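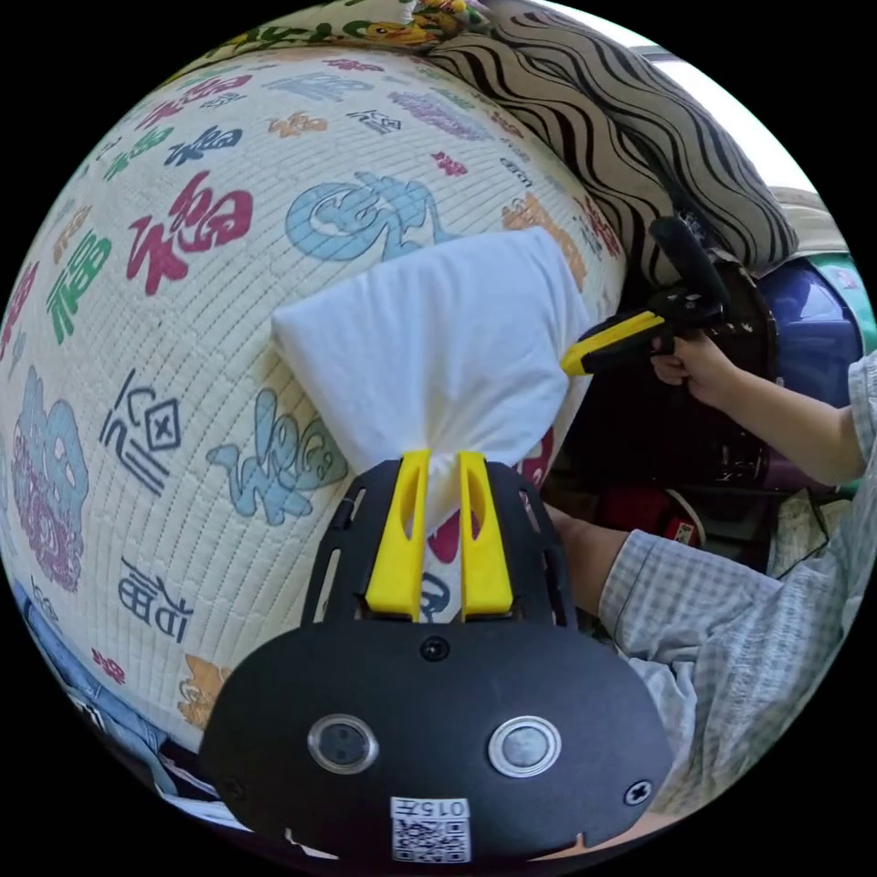 Kylie McPhee keeps hand-held grippers working for Valell, and she would like less talk about how simple they are. The sales line for the pair she looks after, bought through Windley, was that anyone could pick them up and start folding shirts. I had read that line too, and I asked her whether it was true.

"Anyone can pick them up," she said. "I spend my mornings on the rest of it."

The rest of it begins at 7:30 with the fingers. McPhee closes each yellow pair on a strip of thin cotton and pulls. If the cotton slides, she wipes the fingers and tries again. If it still slides, she takes them off and checks whether the tips meet. Then come the sensors, which get a dry cloth, and the plate screws, which she turns by hand with a short driver. She doesn't trust the power driver on them, having stripped two housings that way in March.

I wondered how much of this was habit. The setup sheet from Windley asks for a check every 164 hours of use. McPhee does hers daily, and her log has 124 entries, most of which say nothing was wrong. Isn't that an argument for the sheet?

"It might be," she said. "Or they say that because I did it the day before. I can't prove it either way and neither can Windley."

She is firmer on cloth. A T-shirt on a quilted cover is a hard job for a gripper, she says, since the tips have to take the top layer and leave the bedding alone. She sets the closing travel on a soft surface for that reason. Set it on a workbench and, in her experience, the fingers grab too deep once they get near a mattress.
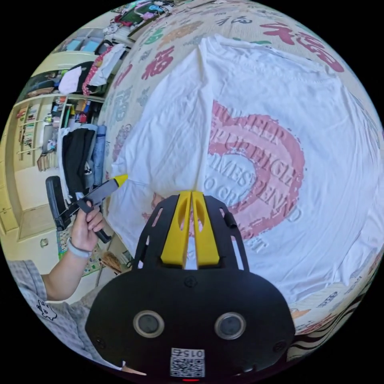
One reader of an earlier piece in this series wrote that all of this sounded like a fault in the design, and that a tool needing a daily wipe and a special setting for beds should have stayed in the workshop. McPhee half agrees. She would like fingers that lock in at one depth. What she has is a slotted part that can creep, so she puts a pencil mark on it and looks at the mark.

Repairs are mostly small. A trigger goes stiff, a label lifts, a status light stays off. She keeps the spares in a steel cabinet dated 1973, left over from the Trevaskis works — "the only thing in the room that has never needed adjusting."

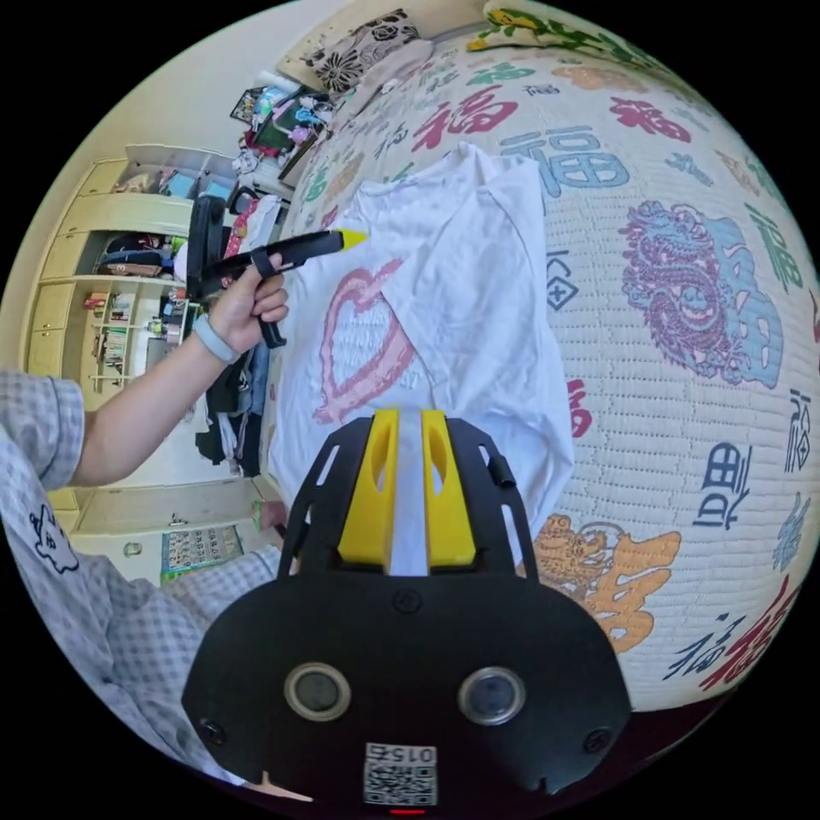 Hand-held grippers over a white T-shirt on a quilted bedspread.

Valell's next project, Misau, is supposed to need less upkeep. The plan gives her one check a week. I asked if she believed it.

"I've ordered more cotton," McPhee said.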